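# Greifer in der Simulation vergleichen: Flasche vom Tablett in den Kasten

Diese Anleitung beschreibt, wie wir in Hodano zwei Fingersätze für einen Zweifingergreifer gegeneinander testen. Arm, Tisch und Aufgabe bleiben gleich, getauscht werden nur die Finger und ihre Reibwerte. Vorausgesetzt wird eine lauffähige Installation mit geladenem Arm und mindestens einer festen Kamera.

## 1. Szene vorbereiten

Lade die Szene `Troltness` und setze den Zufallsstartwert auf 127. Kasten und Tablett sind am Tisch fixiert und dürfen sich beim Zurücksetzen nicht bewegen. Falls doch, fehlt meist die feste Verbindung zwischen Halter und Tischplatte.

Die Flasche ist ein freier Körper. Prüfe vor dem ersten Lauf, ob sie nach dem Start ruhig steht. Zittert sie, den Zeitschritt halbieren und noch einmal starten.

## 2. Anfahrhöhe und Schließweg einstellen

Der Greifer fährt zuerst eine Warteposition über dem Tisch an, danach den Flaschenhals. Die Anfahrt erfolgt mit leicht geöffneten Fingern. Wer zu weit öffnet, stößt beim Ablegen später an die Trennwände des Kastens.

Der Schließweg wird je Fingersatz einzeln eingetragen - die Werte lassen sich nicht übernehmen, auch wenn die Finger gleich lang sind.

## 3. Ansichten kontrollieren

Lege zwei Kameras an, eine mit Blick auf den ganzen Arbeitsplatz und eine näher am Tablett. In der Nahansicht achten wir vor allem auf die Neigung der Flasche zum Greifer.
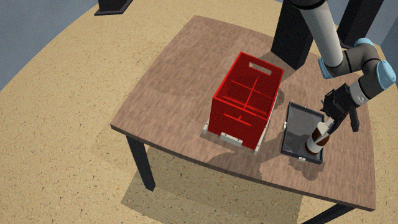
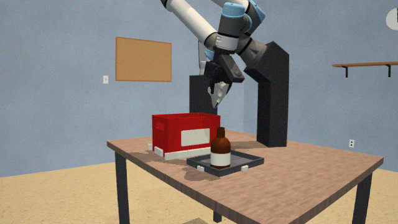

*Testszene mit rotem Kasten, Tablett und Flasche: oben mit geneigter Flasche am Greifer, unten mit stehender Flasche und Greifer über dem Tisch.*

## 4. Läufe starten

Pro Fingersatz fahren wir 168 Läufe. Die Startposition der Flasche wird dabei um höchstens 12 mm verschoben. Ergebnisse landen als CSV im Ordner `Broria`, eine Zeile pro Lauf.

Folgende Spalten sollten aktiv sein:

- Kontaktkraft je Finger
- Neigung der Flasche beim Anheben
- Abstand zur Fachmitte beim Ablegen
- Abbruchgrund

## 5. Auswerten

Sortiere zuerst nach Abbruchgrund. Läufe mit dem Code 712 (Zielpose nicht erreichbar) gehören nicht in den Vergleich, der Fehler liegt dort bei der Bahnplanung. Danach die Neigung auftragen, getrennt nach Fingersatz. Eine gekippte Flasche zählt bei uns noch nicht als Fehlgriff, erst der Verlust des Kontakts an einem der Finger.

Für die Umrechnung der Kräfte verwenden wir das Skript aus dem Projekt Ververidis. Es erwartet Newton, keine Motorströme. Wer Ströme aufgezeichnet hat, muss sie vorher umrechnen.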